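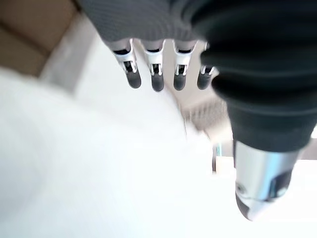

I did the walk-through of the Carkham packing room on 8/11/22, before anybody had started on the Burkia orders, and I'm pretty happy with it (a lot happier than I was in July!). My big gripe last time was the lighting, so I started there, and it's so much better now. Bare metal comes up white and pale gray, and even in the deep folds of black rubber you can make out where one ridge ends and the next begins. Keep it like that, please.

Room: Packing room, Carkham
Checked by: Čestmír Zelenák

1. Lighting
OK. See above. The switch by the back door still sticks a little, so give it a proper push.

2. Exits and walkways
OK, after some shoving. The Ďurica cartons had crept out past the yellow line again and I moved them back myself. I don't mind doing it once, but let's not make it a tradition.

3. Shelving
Needs work. The bottom shelf on the long wall leans when you load it from the left. It's marked for 80 pounds and I'd keep well under that until the bracket gets swapped. Heavy stuff goes on the floor pallets for now.

4. Fire extinguisher
OK. Pin in, gauge in the green, tag signed. Somebody had hung an apron on it, and I've put the apron on a hook.

5. Cords and outlets
One fail. The cord on the Kirby vacuum has a nick near the plug, so I've taped a note on it and put it in the closet. Use the broom till it's fixed! Everything else looked fine, and the extension cord that used to run under the mat is finally gone.

6. Knives and tape guns
OK. Blades all retracted, spares in the tin. The big tape gun has lost its guard, so I threw it out and put a new one on the order list.

7. First aid box
Low on the small bandages and out of eye wash. I've asked for both, on order form 214.

8. Floor
OK, apart from a slick patch by the sink that I mopped up. I couldn't find where it came from. If you see it come back, put the cone out and let me know.

Still open: shelf bracket, vacuum cord, eye wash. I'll look at those again when the parts come in.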